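# Hand brush

A hand brush is a short brush you work with one hand, mostly for getting crumbs, dust and other dry bits off a surface. I've been writing up household tools for this wiki for a while now, and I put this one off for ages thinking there'd be nothing to say. Well, I was wrong, and I ended up cutting this entry in half to keep it readable!

## Names

Depending on where you grew up, you might call it a hand brush, a counter brush, a dust brush or a bench brush. In my family it was simply "the little brush," and the big one was the broom. Woodworkers I know nearly always say bench brush. A whisk broom is a close cousin, but I'd keep it separate: its fibers are bundled and stitched together, and there's no solid block holding them in rows. If you want to argue about that, the talk page is open (Wellington Pimentel and I have already been at it there since May).

## Parts

Most hand brushes have a handle, a block and the fill. The fill is what brush people call the bristles, whatever they happen to be made of. On molded brushes the handle and block are usually one piece. On older wooden ones they may be one piece too, carved from a single blank, and those are the ones I go looking for at flea markets.

The fill sits in tufts. Each tuft is folded in half and pushed into a hole, then held there by a small metal staple or a loop of wire. The staple method is quick and cheap. Wire-drawn brushes take longer, with a single wire running along behind the tufts and a cover glued or screwed over the back to hide it. My own wire-drawn brush came from a shop in Skitthorpe, has 177 tufts (I was writing this article, so of course I counted), and hasn't lost one yet.

## Fill materials

**Horsehair** is soft and bends easily, so it picks up fine dust without flinging it everywhere. It's my favorite for shelves and for flour on a counter.

**Hog bristle** is stiffer and springy. The natural tips split into little branches called flags, and those help it hold on to dust.

**Coconut fiber**, or coir, is coarse and tough. Good for a porch or a shed, pretty awful on anything polished.

**Synthetic fill** covers a lot of ground, from floppy stuff that barely moves a crumb to stiff filaments you could scrub a step with. It doesn't mind water, it dries fast, and it comes in any color. Some makers split the tips on purpose to copy the flags on hog bristle.

## Using one

There isn't much of a trick to it, but the angle matters more than people think. Keep the bristles fairly upright and use short strokes toward you or toward the dustpan, lifting a little at the end of each one. If you press hard, the fill bends over and then springs back, and there go your crumbs, all over the floor. Thaís Cordeiro, who taught me most of what I know about bench work, would stop me mid-stroke and say "lighter!" until I got it.

Light scraps like paper and thread are a different problem. They ride on the air the brush pushes ahead of itself, so slow strokes beat quick ones. Static makes it worse in winter, especially with synthetic fill. I find that herding everything into one loose pile first, and only then going for the pan, saves a lot of chasing.

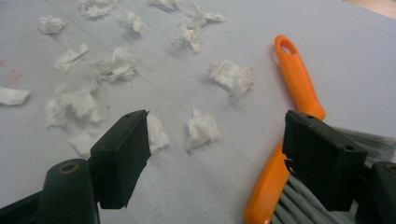
*Hand brush with an orange plastic handle and gray bristles, and crumpled bits of white tissue paper.*

## Care

Tap the brush against the edge of a trash can after use, then run an old comb through the fill every so often to pull out hair and lint. Synthetic brushes can be washed in warm water with a drop of dish soap. Natural fill can take a quick wash as well, but keep the water off a wooden block as much as you can, or it may swell and crack around the holes.

Dry it with the bristles hanging down or lying sideways. Never stand a brush on its fill! The tufts take on a bend, and it's a pain to get it out again (steam from a kettle sometimes works, and I've rescued one horsehair brush that way). A hole in the end of the handle is there for a hook, so use it.

## Sizes

Blocks run all over the place. The ones in my kitchen drawer have 7 inches of fill, and the big shop brush next to my bench has 16, which is lovely on a long table and hopeless in a corner. For corners I keep a narrow one with only 4 rows.

## See also

- Whisk broom
- Dustpan
- Crumb sweeper
- Drafting brush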